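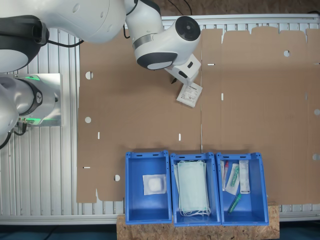

Brândușa Crăciun objected, on reading an early draft, that a kit is judged by the person who opens it, and that packing studies usually stop at the moment the lid goes down. We have tried to take that seriously in this section.

Reading time: 3 min

3.2 Box, bins and order of packing

Figure 4. Packing table with the flat box blank and the three supply bins. Gauze is in the left bin, face masks in the middle bin, and the test kit and tubes in the right bin.

The kits studied here are small sample collection kits of the kind mailed to clinics. Each holds a gauze pad, a face mask, a boxed test and one or more tubes. The box is supplied flat, as a die-cut cardboard blank with scored fold lines. The blank in Figure 4 has both round holes and narrow slots cut through it. Burnau, the supplier, ships blanks in bundles of 100, and we used them as delivered.

We compared two ways of working. In the first, which we call box-first, the blank is folded and closed on three sides before anything is put in. In the second, flat-first, the items are laid on the open blank, checked against the list, and only then moved aside while the box is folded. Flat-first takes more table space, and it means handling every item twice. It also lets the packer see the whole kit at once, with no item hidden under another.

Supplies stand in blue plastic bins on a shelf along the edge of the table. Gauze pads and masks each have a bin to themselves. Tubes share a bin with the boxed test. Penrose and Hattori, in their work at the Drorkard depot, gave every item its own bin and reported fewer wrong picks, but their table was much longer than ours. With three bins the packer can reach everything without stepping sideways.

Sharing a bin did cause trouble. Green-capped and red-capped tubes were the items most often confused, and a tube outside its pouch tended to end up at the bottom of the bin under the box. Masks gave a different problem. They are stacked, and the ear loops of one catch on the next, so that two come out together. We recorded a double mask as an error even when the packer put the second one back.

In total 896 kits were packed over the month of May, half by each method. Every kit was opened again and checked by a second person who did not know which method had been used. Of the kits packed box-first, 86 had at least one error. The flat-first kits had 3. Most of the box-first errors were missing gauze pads. The pad is thin and its wrapper is clear, and once the boxed test is in place it is hard to tell whether the pad lies under it.

Crăciun's point about opening the kit bears on the order of items as well. We put the mask on top in both methods, so that it could be taken out first. The fold lines were not changed during the study.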